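Clustside Releases Drerora 3, a Simulation Kit for Small-Part Picking Cells

CORODNESS - Clustside today announced the release of Drerora 3, a software kit for building and testing robot picking cells in simulation before any hardware is mounted. The kit is aimed at integrators and in-house automation teams that handle small parts from gravity-fed dispensers, open trays and narrow channels. It is available for download this August to all current license holders and to new customers under a trial license.

Drerora 3 replaces the scene builder used in earlier releases. In the previous version, a dispenser or fixture had to be prepared in a separate CAD tool, converted to a collision mesh and imported by hand. The new release reads the CAD file directly and generates the collision geometry at import. Thin features such as lips, ledges and slots are kept at full detail, while flat panels are simplified to reduce solver load. The user can override either setting for any face of the part.

The change was made in response to support requests. Most of the faults reported against the earlier version concerned narrow openings. A channel that was closed off by a coarse mesh would show parts resting on top of it, and a gripper path that was safe in simulation would then fail on the real fixture. In Drerora 3 the importer flags any opening smaller than the smallest part in the cell and asks the user to confirm it before the scene will run.

Contents of the kit

The standard kit includes the scene builder, the contact solver, a library of two-finger grippers, and a set of 12 fixture templates. The templates cover dispensers, racks, trays and bins in common proportions. Each is parametric: width, depth, wall thickness, floor angle and lip height can be changed from a single panel, and the collision geometry updates with them. Templates may be exported as CAD files for fabrication.

Parts can be modeled as rigid bodies or as slightly compliant bodies. A single scene will hold up to 300 loose parts on a standard workstation while keeping the solver at its default time step. Larger scenes will load but run slower than real time. Clustside recommends splitting these by station.

Surface friction is set per material pair and stored with the scene. Values supplied with the kit are starting points only and should be replaced with measured values where the pick depends on sliding, for example when a part is drawn out of a channel or pushed over a lip. A short procedure for measuring sliding friction with a tilt plate is given in the manual.

Cameras and rendering

Drerora 3 renders from any number of virtual cameras, including cameras fixed to the wrist. Close views matter most at the point where a finger passes under or beside a fixture, and the wrist camera can be set with its own near clipping distance so that nearby panels are not lost from the picture. Lighting is even by default, with a plain wall and a white tabletop behind the work area. Users who train vision models on the output can vary color, gloss and light direction between runs. Translucent materials are supported for panels.

The renderer and the solver run on separate clocks. A scene can be solved once and rendered again later with different materials or camera positions, which avoids repeating the contact calculation when only the appearance has changed. Logs record joint positions, finger opening, contact forces and the pose of every loose part at each step.

Reference cell

The kit ships with one complete reference cell, named Dinsa, which customers can run unmodified to check an installation. Dinsa consists of a tabletop, a fixed blue dispenser holding small white parts, a wooden tray with an orange interior and an arm with a black two-finger gripper. The task is to take a part from the channel at the front of the dispenser and place it in the tray.

The cell was chosen because it exercises the features that changed in this release. The channel lies under a front lip, so the fingers must come in low, and the base plate limits how far they can open on the approach. The tray stands close to the dispenser post, and a path that swings too wide on exit will be reported as a contact.

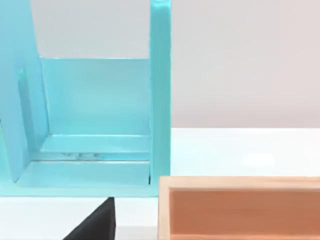

Dinsa is supplied with 3 scripted approaches, labeled low, side and angled. The low approach is the default. Each script is plain text and can be edited in the scene builder or in any text editor. Start positions for the arm and the loose parts can be fixed or drawn at random from a seed, and the seed is written to the log so that any run can be repeated exactly. Customers who report a fault are asked to send the scene file, the log and the seed together.

Users moving their own cells from the earlier version should run Dinsa first, then import their fixtures from the original CAD files. Scenes saved in the old format will open, but they keep their old collision meshes until the fixtures are imported again. Gripper definitions carry over without change. Custom camera settings must be re-entered.

Known limits

The solver does not model static charge, dust or parts that tangle. Cells handling springs, hooks or film should not be qualified on simulation results alone. Compliant bodies are limited to small deformations. Clustside advises customers to treat all timing figures from simulation as planning values and to repeat the final acceptance test on hardware.

Availability and terms

Drerora 3 is offered as a single-seat or site license. Existing customers with a support contract receive the release at no added charge. The trial license includes the full scene builder and the Dinsa reference cell, but not CAD export. Installation on an offline machine is supported with a license file issued on request.

Setup assistance is available as a separate service. A Clustside engineer will build the first scene from the customer's drawings, set the friction values and hand over the files with a written record of the settings used. The service can be ordered with the license or added later.

About Clustside

Clustside develops simulation and test software for robot cells that handle small parts. The company is based in Corodness and sells directly to integrators and manufacturers. Sales and support inquiries can be made through the contact form on the company's website.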